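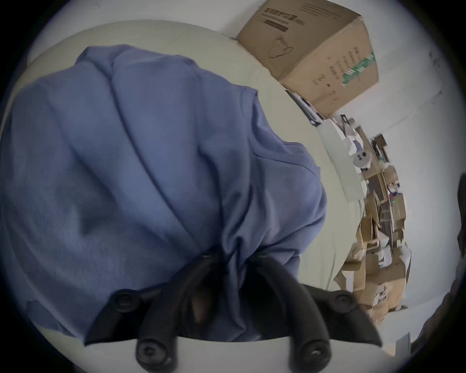 Why Do Clothes Crumple?

Take a clean shirt. Drop it on a bed. Go and eat a sandwich. When you get back the shirt will look as if it has been in a fight, and it will have lost.

Grown-ups tend to blame the person who dropped it. There is something to be said for this view, but it leaves out most of the science. A piece of paper dropped on a bed stays flat. So does a book, a slice of toast or a cookie sheet. Cloth goes down in a heap every single time, and to find out why you have to look at what cloth is made of, which is mostly string.

Very thin string

Look closely at your sleeve. Closer. If you have a magnifying glass, now is its moment. You will see that the cloth isn't one solid thing like a sheet of plastic. It's made of threads, and the threads go over and under each other (that's weaving) or loop through each other in rows (that's knitting, and your T-shirt is knitted, even though no grandmother was involved).

Now pull one loose thread out of an old rag. Please note the words "old rag." Untwist the thread between your fingers and it comes apart into fuzz. Each hair of that fuzz is called a fiber, and a cotton fiber is so skinny that 50 of them laid side by side would make a stripe only as wide as a fat pencil line.

So your shirt is fuzz, twisted into thread, and the thread has been persuaded to hold hands with other threads. Nothing in there is stiff. Every thread can bend, and at the places where threads cross they can also slide and swivel a little. This is wonderful news for your elbows. If cloth couldn't bend in all directions at once you would have to walk around like a person dressed in a mailbox.

The price of being bendy is that cloth can't hold itself up. Let go of it and each bit flops on top of the bit beneath, until the whole thing runs out of places to flop to. The result is what scientists call a fold and parents call "the state of this room."

Folds, bunches and wrinkles

These aren't the same, though people mix them up.

A fold is a bend. Big soft folds happen when cloth has room to curve. Shake the cloth and a soft fold is gone.

A bunch is what you get when you pinch cloth in one place. Try it. Lay a dish towel flat on a table, pinch the middle and lift a tiny bit. Lines shoot out from your fingers in every direction like the rays of a badly drawn sun. You pulled the towel in one spot, and the rest of it had to come along and had nowhere to put the extra cloth. So it stacked itself up in ridges.

A wrinkle is a fold that has decided to stay. You shake it, you smooth it with your hand, you tell it that company is coming. It stays.

How a wrinkle gets so stubborn

Cotton is made of long chains of tiny particles called molecules. The chains lie next to each other and cling to their neighbors, a bit like people on a crowded bus hanging on to whatever is in reach.

When you bend the cloth sharply and keep it bent, some of those chains shift. They let go of their old neighbors and grab new ones. Once they have a good grip in the new position they see no reason to move back, and there's your wrinkle.

Water makes this much easier. It slips in between the chains and loosens everybody's grip, so they can slide wherever the cloth is being pushed. Then the water dries up, the chains grab on again, and they are stuck in the new shape. A damp shirt left in a ball overnight will be a wonderfully wrinkly shirt by breakfast. You could wear it as a map of the Alps.

Heat helps the chains move too. Put heat and water together, add a heavy weight to press everything flat, and you've invented ironing. The iron doesn't squash the wrinkles to death. It gets the chains moving again and makes sure the cloth is flat at the moment they settle down.

Polyester, which is made in a factory and doesn't grow on a bush, hardly lets any water in at all. Its chains mostly stay put, so a polyester shirt can be treated very rudely and still look all right in a school photo. Wool is springy and tends to sort itself out if you hang it up and leave it alone, which is more than can be said for most of us.

The bed problem

For reasons that have never been properly studied, clothes that need putting away gather on the bed. It's flat, it's big and it's right there. It also happens to be the one piece of furniture you can't avoid using at the end of the day, so the pile has to move at bedtime. It usually moves to a chair. In the morning it moves back to the bed. Some piles have traveled farther than their owners.

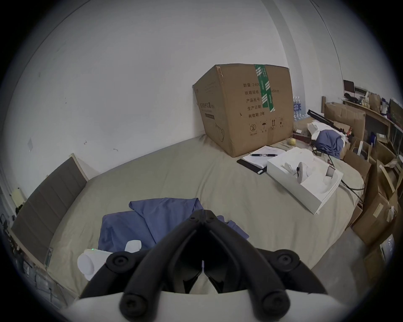

Other things come to join the clothes. A bed with one shirt on it is an invitation to anything else that hasn't got a home: chargers, a single sock, the box something was delivered in. My neighbor Gunnel Sjögren once lost a library book under a sweater for 12 weeks. She slept next to it the whole time.

The good part is that a bed is an excellent folding table if you clear a patch of it first. It's wide enough to lay out a whole shirt with its arms stretched, and a smooth bedsheet grips the cloth slightly so it doesn't skate off while you work.

How to fold a shirt before it wrinkles

1. Pick it up by the shoulders and give it one hard snap, as if you were trying to scare it. This gets rid of the soft folds.

2. Lay it face down. If it has buttons, do up the top one and one in the middle. You may skip the rest. We won't tell.

3. Smooth it from the center out to the sides. If you start at the sides you'll only chase the extra cloth into the middle, where it will form a ridge and sit there looking pleased.

4. Fold one side in, sleeve and all, and lay the sleeve straight down. Do the other side. You should now have a long thin shirt for a long thin person.

5. Bring the bottom up to meet the collar, turn it over, and put it in the drawer.

The last part of step five is where most projects fail.

What to do with the big cardboard box

If there's a box in the room, you have a place to pack clothes for summer, for moving, or for a cousin who is one size smaller than you. Before you fill it, have a look at the outside. Boxes are covered with little pictures, put there so that people who speak different languages can all be told off in the same way.

An umbrella means keep this dry. It doesn't mean there's an umbrella inside, which I'm sorry to say I believed until I was nine.

Arrows pointing up mean this end goes up. If you see the arrows pointing at the floor, the box is upside down, or you are.

A number with a box above it and another below tells people how many boxes they can put in one stack. The bottom box has the worst job, and this little number is there to look after it.

A sun usually means keep me out of the sunshine. That's good advice for clothes as well. Sunlight breaks up dye bit by bit, and a blue shirt left on a windowsill all August may come out with one blue side and one side the color of dishwater.

Those marks were made for whatever traveled in the box first. Your T-shirts don't have to obey them all, but the umbrella is worth listening to. Damp clothes in a closed box grow mildew, which smells like a cave with opinions.

Try it yourself: the great wrinkle race

You'll need three squares cut from old rags, all the same size. Two should be cotton and one should be polyester (look for the word on the label before you cut, and ask whoever owns the rag).

Wet one cotton square and squeeze it out. Leave the other cotton square and the polyester square dry. Scrunch each one into a tight ball and put a rubber band around it. Leave them for 40 minutes if you're impatient, or overnight if you want to see something really ugly.

Take off the rubber bands, open the squares on a table and draw what you see. Shine a flashlight from the side, low down, so that every ridge throws a shadow. Which one is the worst? Now give them each a snap and look again. Leave them lying flat until tomorrow and look a third time, because some wrinkles slowly relax when they think you've stopped watching.

If you like, scrunch a fourth square and sleep with it under your pillow. Liam Birkett, who tried out this experiment for us, did so with his good shirt instead of a rag. The results were very clear. His mother has asked us to mention the part about old rags again.

Words to know

Fiber: one tiny hair of cotton, wool or anything else you can make into thread.

Weave: to pass threads over and under each other to make cloth.

Molecule: a very small group of atoms stuck together. You can't see one, even with the magnifying glass.

Crease: a wrinkle made on purpose, usually down the front of somebody's pants.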